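Startseite Küche Haushalt Werkstatt Forschung im Alltag Kontakt
Zuletzt aktualisiert: 18/05/2018
Lesezeit: 3 Minuten

Glas und durchsichtigen Kunststoff sicher greifen und abstellen: Hinweise aus der Handhabungsforschung

Durchsichtige Behälter gehören zu den schwierigsten Gegenständen im Haushalt, und für Roboter gilt dies in verstärktem Maße. Die Arbeitsgruppe Galham untersucht, wie Greifbewegungen von Menschen aufgezeichnet und auf Maschinen übertragen werden können. Aus den Ergebnissen hat die Redaktion eine Reihe von Hinweisen für Küche und Werkstatt abgeleitet.

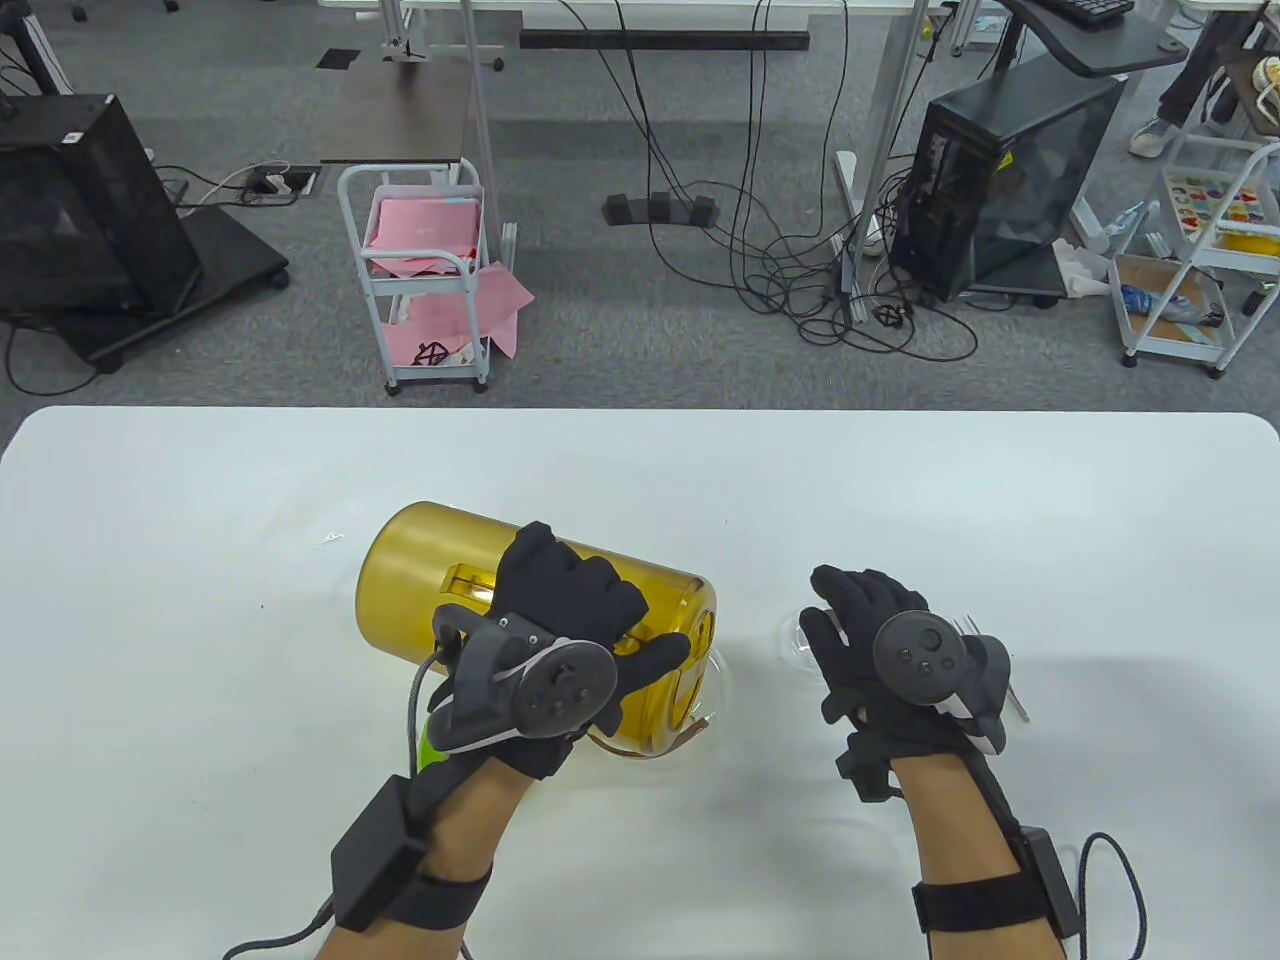
Arbeit am weißen Tisch mit schwarzen Handschuhen.

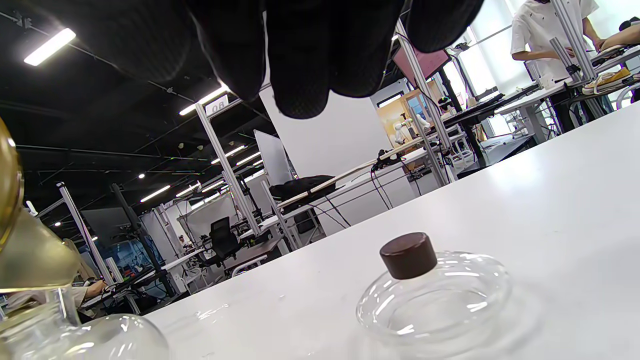 Grundlage der Auswertung sind 2.341 aufgezeichnete Griffe an Flaschen, Dosen, Deckeln und Besteck. Davon wurden 2.032 als verwertbar eingestuft; die übrigen schieden aus, weil die Lage der Hand nicht durchgehend bestimmt werden konnte. Die Leitung der Studie liegt bei Evdokia Vlachopoulos, die statistische Auswertung verantwortet Lambros Xenos.

Zum Verfahren

Die ausführende Person greift einen Gegenstand, hebt ihn an und stellt ihn an anderer Stelle wieder ab. Handhaltung und Kamerabilder werden gemeinsam gespeichert. Das Lernverfahren erhält anschließend die vollständige Bewegung einschließlich der Korrekturen kurz vor dem Kontakt. Gerade diese Korrekturen erwiesen sich als aufschlussreich. Bei undurchsichtigen Gegenständen schlossen sich die Finger in einer gleichmäßigen Bewegung, bei klaren Gegenständen auf weißer Fläche verzögerte sich der Griff regelmäßig vor der Berührung. Ein Modell, das ohne diese Verzögerung trainiert wurde, griff häufiger neben den Rand.

Untergrund und Licht

Für das Abstellen von Gläsern und klaren Deckeln empfiehlt sich eine matte, mittelgraue oder farbige Unterlage. Glänzend weiße Arbeitsplatten erzeugen Spiegelungen, in denen die Unterkante eines Gefäßes verschwindet. Wer die Platte nicht wechseln möchte, legt ein einfarbiges Geschirrtuch unter. Licht sollte von der Seite kommen. Mehrere Deckenleuchten in einer Reihe führen zu zahlreichen Glanzpunkten auf dickem Glas – im Versuch eine der häufigsten Fehlerquellen bei der Erkennung des Randes.

Flaschen mit niedrigem, breitem Körper

Solche Flaschen werden am Körper gefasst, niemals am Verschluss. In der Auswertung rutschte der Griff am Verschluss besonders dann ab, wenn dieser nur aufgesteckt war. Daumen und Mittelfinger liegen einander an der breitesten Stelle gegenüber, der Zeigefinger bleibt frei. Zum Öffnen wird die Flasche mit der schwächeren Hand auf den Tisch gedrückt.

Große Dosen und Zylinder

Liegende Behälter sind vor dem Anheben mit der flachen Hand zu sichern. Erst wenn das Rollen ausgeschlossen ist, greift die zweite Hand unter das Ende. Deckel und Kleinteile werden vorher in eine Schale gelegt. Myrto Petridis weist darauf hin, dass klare Kleinteile auf hellem Grund im Versuch am häufigsten übersehen wurden – auch von den Menschen.

Handschuhe

Dünne Strickhandschuhe mit griffiger Innenfläche sind für trockenes Glas geeignet, für nasses Spülgut dagegen nicht. Sie sollten eng sitzen, da überstehender Stoff an den Fingerkuppen das Gefühl für den Rand nimmt.

Arbeitsweise

Beim Einräumen größerer Mengen ist nach 40 Teilen eine Pause einzulegen. Dieser Wert entspricht der Länge einer Aufnahmereihe in der Studie; danach nahm die Zahl der verwertbaren Griffe ab. Gleichartige Gefäße werden nacheinander bearbeitet, damit die Hand ihre Öffnungsweite nicht ständig ändern muss.

Die Übertragung auf Gefäße mit Henkel ist noch nicht untersucht. Panagiotis Ververidis bereitet hierzu eine zweite Versuchsreihe vor, die im Oktober beginnen soll. Rückfragen zum Verfahren nimmt Ifigeneia Antoniadis entgegen.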